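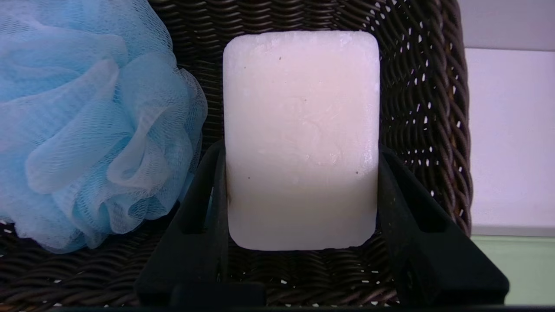 Onance has published its first code of good practice for robots that handle everyday household things, and anyone who would like to read it, use it or quarrel with it is very welcome to do so. The Fosside Code, as it has come to be known after the building where most of it was argued over, runs to roughly 70 pages and costs nothing to download.

Much of the code deals with grip. It asks makers to set a force limit for each kind of object, to write down how that limit was reached, and to repeat the check after every 3000 grasps or whenever a finger is changed. Soap has a section all to itself!

"We began with the grand questions and kept coming back to the bathroom shelf," said Gheorghița Bratu, lead author of the code. "A bar of soap is soft at the corners and slippery when it's wet, and people do rather mind if it comes back with dents in it."

Other sections cover cleaning between homes, stop buttons that can be reached from a chair, and plain wording for the people who live alongside the machines. Three firms, Geltano and Tjoa among them, have agreed to work to the code for its first year.

Faustine Boyer, who looks after standards at Geltano, said her team had already rewritten four of its test sheets and was glad of the push.

Comments on the draft second edition are open until the end of February and can be sent to the Onance standards desk.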